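Lists | Archive | Threads | Search | Log in

Re: [sim-tooling] grasp planner and the black dish

Tuesday morning, Hye-jin Hwang wrote:
> Planner says 11 collisions, the viewer shows none.
> Is the checker broken or am I?

Neither, sadly. You're both using my padding defaults.
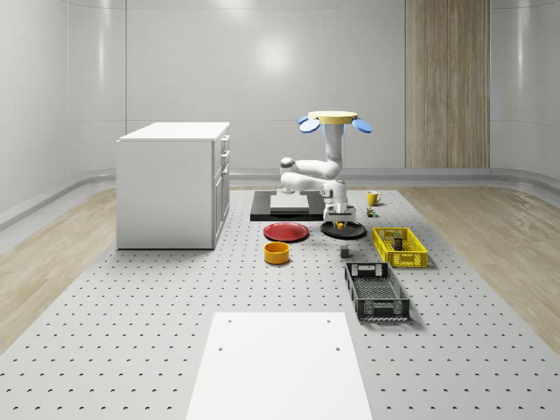

The checker inflates every mesh by 8 mm. Fine for crates. For a plate it means the fingers "collide" well before they get there. 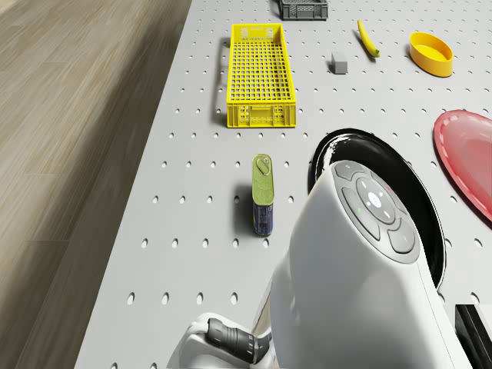 Set pad_dishes to zero and rerun with the same seed. Wojciech did, and his false hits went away, along with his excuse for not finishing the report.

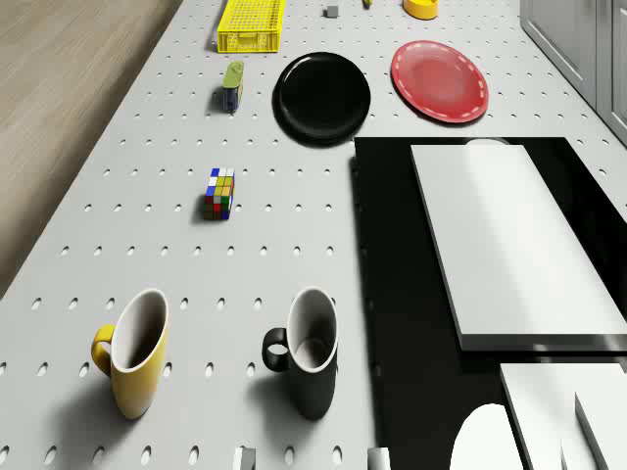
Second thing: the Tavmont scene loader caches poses. Move a mug, reload, and the planner still believes in the old mug. It has great faith.

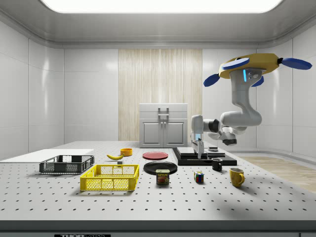 Clear the cache between runs until Teresa merges her patch. Planning then takes nearly 18 seconds. Bring a snack.

Jhosep Escobar

Back to top | Contact list owner
We use cookies to keep you logged in. OK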